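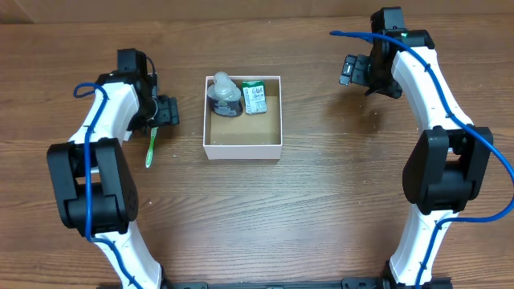

Packing helpers wanted for the Wotov wash kits, Friday evenings from October

Hi, I'm Svenja Wallner and I run the packing table at Wotov. We put together boxes of bathroom basics for people who have just moved into a room or a flat and have nothing on the shelf over the sink yet. Toothbrush, toothpaste, hand soap, that kind of thing. Last season we sent out 973 boxes, which still makes me a bit dizzy when I say it out loud, and this season I'd love four new people at the table with me.

It's a paid job, small but real. You'd work Friday evenings, starting at 5 p.m., and we stop at nine even if there's a heap left over (there usually is). You'll find us in the back room of the old Nägeli building in Pesulen, up the ramp and first door on the left. The bus stop is right across the street.

So what would you be doing? Mostly putting small things into small boxes, and I mean that in the nicest way! The boxes are cardboard and open at the top, and you fill them at the table. Tubes go in flat, brushes go next to them, bottles stand up in a corner so the pump doesn't get squashed. Everyone ends up with a favorite order. Hubert Oberholzer swears by soap first, I do the toothpaste first, and we've agreed to stop discussing it.

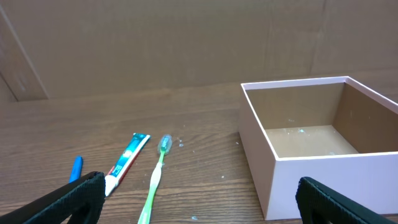
Photo: Wotov packing table, Pesulen

I should say something about the toothbrushes, as this is where new people get stuck. If there's a cap on the head, leave it on. If there isn't one, the brush goes in a paper sleeve before it goes anywhere near a box. Same sort of thing with the tubes: check that the screw cap is tight, give it a little turn, done. Pump bottles get looked over for drips. If one is sticky, put it in the gray tub by the door and grab another.

We don't race. I had a packer a while back who timed herself and it made the whole table nervous. A good evening is one where the boxes are right and somebody has told a decent story.

You'd be a good fit if you like working with your hands, can stand for a couple of hours (we have stools too, just ask), and don't mind doing the same thing many times over. You don't need any experience. You do need to be 16 or older, and if you're under 18 I'll want a note from a parent. German is handy, but English is fine at our table and so is pointing.

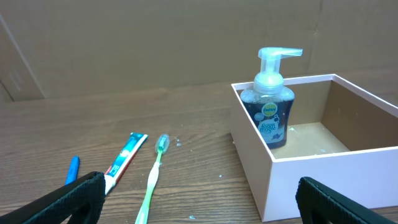 The soap, by the way, comes in whatever we get donated or can buy cheaply that month, so the bottles change all the time. Some are tall and some are squat, and now and then you have to shuffle everything over to make one fit. I kind of enjoy that part. If you were the child who always packed the car for vacation, please, please write to me.

You'll do your first evening with Flurina Kuster, who has packed with us the longest and is very patient with questions. After that you just join in. We're looking for people who can come at least 10 Fridays over the season. They don't have to be in a row, but I do need to know a week ahead if you can't make it. Pay is by the hour and goes out at the end of the month. There's soup at half past six, usually with bread, and Annelies Sutter always makes a pot without meat.

To apply, send a few lines to the Wotov office, Room 302, or drop a note in our mailbox at the front of the building. Tell me your name, how to reach you, which Fridays are already out for you and whether there's anything you can't lift or can't eat. No résumé, please, I won't read it. If you'd rather see the place first, come by any Friday after five and ask for me. Bring a sweater, the room takes a while to warm up.

Svenja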